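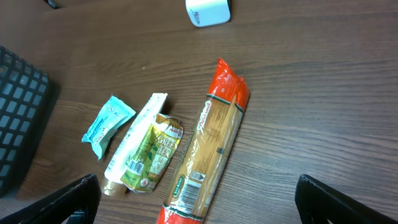
I have been meaning to write about the pantry drawer for months, and a few of you have been asking (hi Rekha, hi Naveen), so this month it gets the top spot. We moved into the Zaltham flat in August with exactly one deep drawer for food that isn't in a can, and I have been fighting with it ever since. Boxes are easy. Boxes stand up and behave! What gets me is the soft stuff, the packets and pouches and tubes, and the one long thing that won't fit any way but flat. Even a little row like that one tells you the problem: a foil pouch of green tea that slumps over whatever is next to it, a squeeze tube with a screw cap, a crumply little blue packet, and a pack of spaghetti longer than all my nice square bins.

So, the spaghetti first. I tried the tall glass jar that everybody has, and I hated it. You have to tip the whole thing sideways to get any out and then it all comes at once, all over the counter. Now it lives in its own wrapper along the front edge of the drawer, lying down, with a clothespin on the end once it's open. Very unglamorous and I love it.

Tea was harder. I drink a lot of green tea (Deok-su Won, who got me started, would say not enough) and I kept buying more when I couldn't see the pouch I already had. They slide under things. I ended up with a shallow tray from Fokora, the kind meant for desk drawers, and I file the pouches standing on their long edge like index cards. Squeeze the air out, fold the top down twice, clip it. Two clips if it's a big one.

Tubes go cap down in an old coffee mug at the back. If you only keep one or two tubes you can skip this, but we go through tomato paste and wasabi at a silly rate, and with the caps down you get the last of it without a wrestling match.

The tiny packets I have basically given up on! They go in a jam jar with no lid, all mixed together, and when the jar is full I make myself use some up before buying any more. My sister thinks this is chaos. She alphabetizes hers.

The tray was the only thing I bought, and the whole job took 40 minutes, including a break for toast. If you've got a drawer you're proud of, write and tell me about it, especially if you've figured out rice noodles, which I still keep on top of the fridge. Nilton Inga already wrote in about hanging his snack bags from a curtain rod with ring clips, and I'm going to try that in the hall closet before the next issue. I'll report back on whether the rod holds.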